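COMMUNIQUÉ DE PRESSE
Landitz, le 27 décembre 2024

Udholm lance Lekota, des dés grands et petits pour jouer et ranger en famille

C'est avec beaucoup de joie (et, il faut bien l'avouer, un peu de fatigue après des mois de préparation) que la maison Udholm présente Lekota, sa nouvelle collection de dés à jouer, à empiler, à trier et à semer un peu partout dans la maison, comme le font si volontiers les enfants.

L'idée est née en juillet, pendant un après-midi de pluie, autour d'une table où l'on cherchait depuis un bon moment le dernier dé d'un jeu de société. Pourquoi ne pas faire du rangement lui-même une partie du jeu ? Nous avons essayé, recommencé, changé les couleurs, puis confié les premiers coffrets à 30 familles de Landitz et des environs, que nous remercions ici chaleureusement pour leur patience et pour leurs lettres, parfois très longues, toujours précieuses.

Lekota réunit de gros dés, faciles à attraper pour les plus jeunes, et de tout petits dés qui demandent davantage d'adresse. Rouge, rose pâle, violet lavande, vert canard, orange vif : on les lance, on additionne les points, on les regroupe par teinte ou par taille, et quand vient l'heure du goûter, tout le monde s'y met pour débarrasser la table.
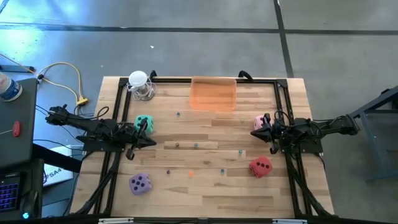 Le livret qui accompagne le coffret propose 18 jeux, du plus simple au plus bavard, dont plusieurs se terminent par une course au rangement dans un bac. Les parents qui l'ont lu avant tout le monde nous ont demandé des règles plus courtes, et nous les avons écoutés, du moins la plupart du temps.

Une première série de 717 coffrets sera proposée à la boutique Udholm de Landitz ainsi que chez notre partenaire de toujours, Ukholm. Les écoles et les ludothèques peuvent demander un coffret de prêt auprès de la boutique.

Contact presse : maison Udholm, service communication, Landitz.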